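Home | About | Jobs | Contact

Evening Baker Wanted — Floda Bakehouse

January 29, 2024

Floda Bakehouse is searching for one evening baker to join our small team in the Moven neighbourhood. We make rye, sourdough and cardamom buns for the cafés and for our own counter.

The work is 3 evenings each week, 6 hours each. You will shape dough, feed the starters and write the labels for morning. Experience is welcome, but we can teach a patient person. You must be able to lift flour bags and to work on your feet.
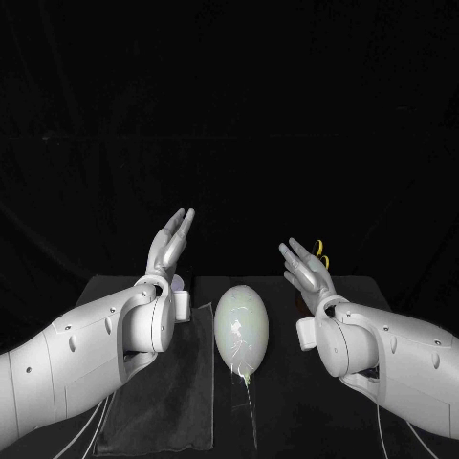 Pay is discussed at the interview. Please send a short letter and your résumé to the shop, 242 Tarska Street — by post or in person.

Print | E-mail this page

Comments

Is parking possible in the evening?

Yes, behind the shop, after 6.

My neighbour favours your rye, I will tell her!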